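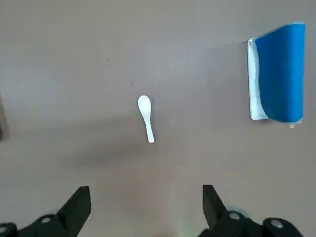 Minutes of the May meeting of the Lorero Soup Kitchen Supper Club, kept by me again, as my handwriting apparently counts as a qualification. We got going at 7:10 with tea in the small room and the first half hour went on spoons. I had asked for spoons to be on the agenda back in winter and I'm so glad they finally made it! The white ceramic one, the short kind with the deep bowl and the squared-off tip on the handle, is the one I would like us to settle on for the suppers, and I said so at some length. It holds a proper mouthful of broth, it looks lovely on a plain gray surface, and it doesn't scrape the bowls the way the steel ones do.

Present: Valdir Marinho in the chair, me with the notebook, both of the Holanda Street sisters, the new couple from the upstairs apartment, and the bread people, who came in at 7:25 with flour on their sleeves and two loaves for the table. Apologies from the piano side of the hall, who had a rehearsal.

Last meeting's minutes. Read out, a bit too fast (sorry). One correction: the barley soup was made with leeks and I had written celery. Changed in the book and initialed by Valdir.

Spoons, continued. We own a mixed bag at present and the count is 99 if you include the dessert spoons, which I don't think we should. Valdir wanted to know why we can't just go on with the steel. I said you can go on with the steel for stew and for anything with beans in it, but for a clear soup on a cold night a ceramic spoon is kinder on the mouth, and the handle stays comfortable. The older sister agreed with me. The younger sister said they chip. They do chip, I gave her that, and we talked for a good while about whether they could be washed in the big machine or should be done by hand in the side sink. Upstairs couple offered to do them by hand for the first two suppers and see how long it takes, which I thought was very sweet of them.

There was a question about the length. The bread people have big hands and find the handle short, and one of them would like to keep a long steel spoon for himself. Agreed that anyone who wants a steel spoon may have a steel spoon. I also passed on that children manage the deep bowl well if you don't fill it to the top, but it's slow going with noodles, so noodle nights will need forks on the table as well.

Agreed: buy 16 ceramic spoons to begin with, in white, from the Bravholm shop, and use them at the small supper before we think about the big one. Valdir to ask whether they'll take back any that arrive chipped. I'm to find a box with dividers, or failing that to line the shallow drawer with a dish towel so they don't knock together. If they're still in good shape by the time we do the squash soup, we'll talk about getting more.

Bowls. Short item. The wide blue-rimmed ones are staying, the tall ones are going to the jumble table. Somebody asked if the ceramic spoons would stand up in the wide bowls or slide down into the soup. Good point and none of us knew! We tried it with the one spoon we had and a bowl of tea, and it slid. So we need saucers, or somewhere to rest a spoon between the first helping and the second. The older sister has a stack of saucers at home that don't match anything and will bring them.

Menu for the next supper. Everybody talked at once, so this is what I caught. Chicken and rice soup for the main pot, tomato with a little cumin for the people who don't eat meat, and the bread people will do rye and something softer. I asked for the cumin to go in early, and Valdir asked for it to go in late, and we left it with whoever is at the stove. No cream in the tomato this time, please. There'll be a little jug of it on the side for anyone who wants it. Dessert is stewed pears if the pears are any good, and if they aren't it's the oat cookies again.

Valdir raised portions. Last time the second pot ran out while there was still a line, and the first pot had plenty left in it at the end. We're going to ladle from both pots from the start and keep one person moving between them. I'd like that person to be someone who doesn't chat, so it won't be me.

Money. There's 206 dollars in the tin after the stock bones and the gas were paid for. The spoons come out of that, and so does a new ladle, as the hook has snapped off the old one and it keeps going under. The younger sister wanted it noted that she voted for the ladle before the spoons. Noted.

The room. The Wasaneo choir has asked to swap evenings with us next month and we said yes, as long as they put the tables back lengthwise. Upstairs couple pointed out that the tables near the door get a draft and the soup there goes cold first. We'll try seating people from the far wall outward and see if that helps. Also the kitchen drawers need labels. I spent a whole supper opening the string drawer when I wanted the tasting spoons, and I can't be the only one.

Washing up. The rota is on the back of the kitchen door and has two gaps in it. The bread people took one and I took the other. Please scrape your bowls into the bucket before you stack them, and please don't leave spoons in the bottom of the sink under the suds, especially once the ceramic ones arrive. They should go in the dish rack bowl upward - or on a folded towel if the rack is full - and be put away the same night.

Any other business. The upstairs couple asked if people could bring their own spoon from home if they have one they're fond of. Lots of enthusiasm for this! My only worry is people going home with the wrong one, and Valdir suggested a bit of colored thread around the handle. I don't think thread would stay on through a wash. Left open, bring ideas.

The younger sister has a recipe for a cold cucumber soup and would like it considered for summer. She's going to make a small batch and bring it along next time so we can try it. I'll bring the first of the new spoons if they've come.

We finished at 8:50, ate the rest of the rye standing up, and Valdir locked the side door. Next meeting same place, same time, and whoever borrowed the big strainer, please bring it with you.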